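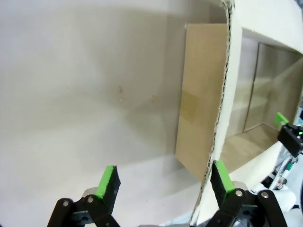 Tedlow two-finger kit: pads slipping on cardboard

We have the Tedlow kit on trial, one gripper per arm, green pads as supplied. The job is handling upright cardboard panels beside a white box with a cubby inside. Plain kraft is fine. If a pad lands on the packing tape, the panel slides. Force is set to 106. Is there a better pad on offer?

Jelle Kuipers

pasichnyk_m
Grip above or below the tape before changing parts. Wipe the pads with a damp cloth and let them dry. The softer set is part no. 3630 and fits the same finger. It wears faster on cut corrugated edges, so order spares. Don't raise the force much past 106 or you'll crush the flutes.

brernby519
had the same with ours, new pads fixed it. can't remember which ones sorry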